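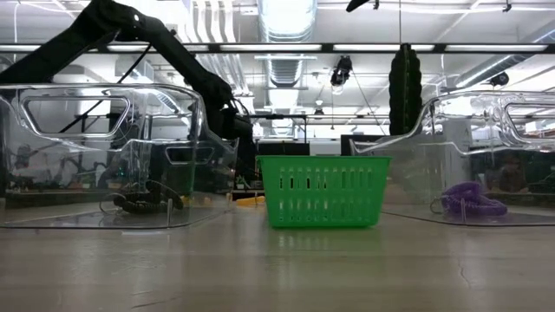 *One of the work tables at the Cekeck open day in Curnley, with the arm over its green basket.*

I drove 90 minutes from Pamville to watch a robot pick things up, and I'd do it again next month if they'd let me.

I should say up front that I went in grumpy. I've been to these open days before (the one at Teixeira two years back was basically a light show with a snack table) and I figured Cekeck would be more of the same. You stand behind a rope, something dances, you get a tote bag. So when they walked 17 of us into a plain working lab with fluorescent tubes and a big silver duct overhead, I perked right up. It looked like a place where people get stuff done. Cables all over! There was even a crack in the tabletop, and I liked them more for leaving it alone.

The job we'd come to see was cord sorting. There's a green plastic basket in the middle, a clear enclosure on each side, and a coiled cord in each of those, one black and one purple. The arm is supposed to reach in, get hold of a cord, and bring it back to the basket. My nephew could do that at two. He would also have put it in his mouth, but still.

Well, I stood there for most of an hour. Springy cords are awful things to grab. If you've ever untangled an old kitchen phone you know what I mean: you take one loop and the rest of it comes along whenever it feels like it. On the first try I saw, the gripper closed on one loop, lifted, and the whole thing slid off and flopped back down. A kid next to me groaned out loud. A few tries later it got one all the way over and dropped it in, and we clapped like it was a ball game.

They told us they'd logged 760 tries on that task since January, and that the early ones were mostly misses. I wish more companies would say that kind of thing in public. Everything I see online is the one perfect run, sped up, with music on it, and then people either panic about their jobs or order something that can't do what the video did. An hour of watching a machine fumble a cord taught me more about where this stuff stands than a year of those clips.

My one complaint is the time. We got 20 minutes for questions at the end, and most of it went to a man who wanted to talk about lawn mowers. I wanted to ask what happens when the two cords get tangled together, and I never got my hand up fast enough. So if anybody from Cekeck reads this, that's my question, and please do another one of these in the fall.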